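Huketti Toy Library to open its doors in the old Alexiou bakery this October

Families across the town will soon be able to borrow toys, puzzles and games as easily as they borrow a book, when the Huketti Toy Library opens in the former Alexiou bakery on Varkero Street. After a long spring and an even longer summer of painting, sorting and a great deal of tea, we are delighted to say that the shelves are up and the kettle is on.

The library will open with 700 items to lend, from baby rattles and dressing-up clothes to board games for grown-ups who never quite grew out of them. Members may take home up to three things at a time and keep them for two weeks, and there are no fines if life gets in the way and you bring them back a little late.

"I grew up in a house with one box of blocks shared between four children, and we made whole cities out of it," said Zoi Katsaros, who founded the library. "Toys are dear these days, and so many are played with for a month and then forgotten under a bed. We would love to see them go round and round the town instead."
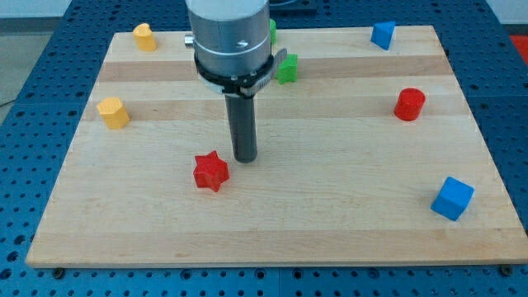
Membership costs £2 a month for each household, and around 72 families have already put their names down. The first year's rent has been met by Pridum, the local furniture maker, which has also given the shelving and a very handsome counter.

"My own two are teenagers now, and our loft was full to the rafters," said Iason Manolakis, manager at Pridum. "It has been a real pleasure to see the old bakery with its lights on again – I bought my bread there for years."

Donations of clean toys in good order are warmly welcomed and may be left at the counter from 10am. Please check that puzzles have all their pieces before you set out!

For more about joining or giving toys, please ask for Ifigeneia Kalogeropoulos at the Huketti Toy Library, Varkero Street.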